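Cledau Reading Room Gets Its Long Table Back

The long wooden table at the Cledau reading room is back in use this week, and anyone who has missed spreading out their papers there will be glad to hear it. The top has a new glossy finish, brown and very shiny, and it has already drawn a good many compliments (and a few worried questions about coffee cups).

The table came to the room 22 years ago from the old Fonard furniture works, and it had picked up its share of scratches and rings along the way. Quách Joinery, on the same street, took it in for 18 days, sanded it down and sent it home on Thursday morning, just in time for the regular card sorting evening.

That evening is a favorite around here. Neighbors sit down with little paper cards and try to put together a running order for the winter talks – who goes first, which ones belong side by side, and which might be better saved for spring. It takes longer than you would think, mostly because everyone stops to chat, and people tend to bring their laptops along and stay until closing.

The refinishing cost $707, with the last $100 coming from the spring book sale. There is a little talk of doing the chairs next, though that will have to wait until November at the earliest.

The room is open every afternoon, and the table is free to use whenever no group has it booked. Please do bring a mat or a cloth to put under anything hot or heavy.
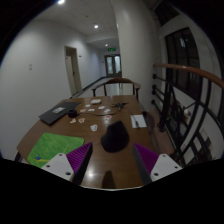
The refinished table, with cards and a laptop on top. Photo: Erik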